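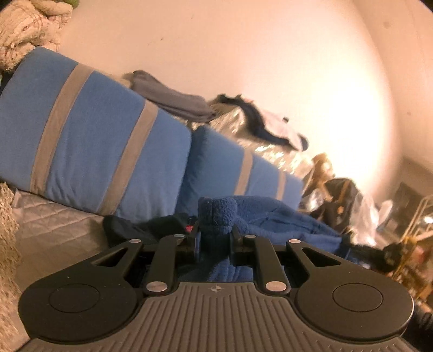

Slide 1 – Sharing loot in a small guild

Say hello, say who I am. Ea Blöndal, loot officer for Nomanari, on the Coden server of Griseo. We raid two evenings a week with ten to fourteen people. Before that I was in a much larger guild for two years, and I'll mention it a few times.

The talk is about how we decide who gets which item after a boss dies. Twenty-five minutes, then questions. The spreadsheet is linked from the session page so please don't try to copy the columns down.

Slide 2 – What Griseo gives you to start with

Quick one, some of you will be from other games. Griseo has three built-in settings: open roll, need and greed, and leader assigns. Open roll is what you get if you don't touch anything. Each boss drops two items for a group of ten and three for a group of fourteen. Bosses reset weekly. Items can be passed to anyone who was in the fight for two hours afterwards, then they lock.

The two hours matter later, come back to it on slide 7.

Slide 3 – What we did in the first season

Need and greed, no other rules. It was fine for five weeks. Then the Wei Staff dropped and three people pressed need. One had joined that evening and won it with a 98. He was entitled to it under the rules we had. Two regulars stopped signing up the week after and one of them never came back.

Don't spend long here. Last time I gave this talk I spent six minutes on the staff and had to skip slide 9.

Slide 4 – Points, first attempt

We moved to points. 10 for turning up on time, 5 for each boss killed, 5 for staying to the end. Items had a fixed price. The highest total got first refusal and paid the price.

Show the chart. The top line is Edvin, who had 1,000 points by the end of the season and had spent almost nothing. He was saving for one trinket that never dropped. Everyone else knew that if it did drop they had no chance at it, and also that he could take anything else he fancied. He didn't, he's a reasonable person, but it bothered people.

The second line down is Kirsten Vídalín, 590 points. Bottom of the chart is a healer who joined in week four and ended on 68. She would have needed most of another season to catch up, even with perfect attendance.

(Edvin Strand has said I can use his name. So has Kirsten.)

Slide 5 – What was wrong with it

Points only went up. Prices were fixed, so a belt nobody had wanted for a month still cost the same as in week one. New people could see the totals and could do the sum. We also had an argument over whether being on the bench counted as attendance. We hadn't written it down, and the two officers who had to answer the question gave different answers on the same night.

Pause here. Ask who has run a points system. Usually half the room. Ask who still does.

Slide 6 – Points, second attempt

Changes, read them off the slide:

Every total drops by a fifth at the weekly reset.
No one can hold more than 300.
Bench counts in full if you were online and ready at the start.
Trial members earn points from their first night but can't spend until their third.
Anything that two people or fewer want is free.

The last one was Concetta Messina's idea and it did more good than the rest put together. In the season after we brought it in we handed out 212 items, and most of them went for nothing. People stopped turning down small upgrades to protect their total.

If someone asks why a fifth: we tried a tenth and Edvin was still at the top after a month. There's no maths behind it beyond that.

Slide 7 – On the night

How it runs in practice. Boss dies, I link the items in chat. People have sixty seconds to type "main", "off" or nothing. Main beats off. Highest points wins within main. If it's a tie, they roll. I hand it over and type the name in the sheet.

We do this while the group is walking to the next boss. It used to take us four or five minutes a boss with everybody standing about, and on an eight-boss night that was the difference between finishing and not finishing.

Mistakes. I have given an item to the wrong person twice. Both times we caught it inside the two hours and passed it on. After that it's gone, and the rule is that the person who missed out gets the next one free. Write that rule down before you need it.

Slide 8 – The sheet

Three tabs. Attendance, items, totals. Anyone in the guild can read it and only two of us can edit. Sigrún Fogh wrote the formulas and she's here today if you want to ask her about them – third row, green jumper, wave.

Keep old seasons. Copy the whole thing and rename it. We overwrote our first season and I had to rebuild the chart on slide 4 from screenshots and chat logs.

Check the laptop has the offline copy open before starting. The venue wifi dropped during the October session.

Slide 9 – When not to bother

If you have fewer than eight regulars I'd leave it alone. Talk to each other. Points are work, an hour a week for me once you include the corrections, and in a group of friends who have played together for years they can cause more bad feeling than they settle.

They are also no help if the problem is that somebody is being greedy. A greedy player will learn the system faster than you did. That's a conversation for the officers to have with that player.

Large guilds: I know some of you use a council, where a few officers decide each item. My old guild did. It worked when the officers explained their decisions and went badly in the months when they didn't. Happy to talk about that afterwards, I don't have slides for it.

Slide 10 – If you are starting next season

Pick the rules before the first raid. Put them where new members will see them when they apply. Agree when you'll look at them again, we do it in week four and at the end, and don't change anything in between unless it's broken.

Leave this slide up for questions.

Likely questions: alts (they share the main's total), people who leave and come back (they start at zero), crafted items (outside the system, sort it out between yourselves).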